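Robot in a real living room, what clearance rule do you use?

Running our arm robot in a furnished room, sofas on three sides of a big polished coffee table. Is there a set distance for the grippers or just common sense?

brudis_70

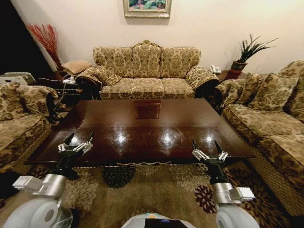 Photo: Uibo

Slow it down near any edge, keep people off the sofas while arms are live. Cables off the floor too, tangled ones first. And write teh limits down before you start.

sirkdale

E-stop in someones hand, always. We go 100 mm from furniture unless its a grasp.

emska2

depends on the robot, check the manual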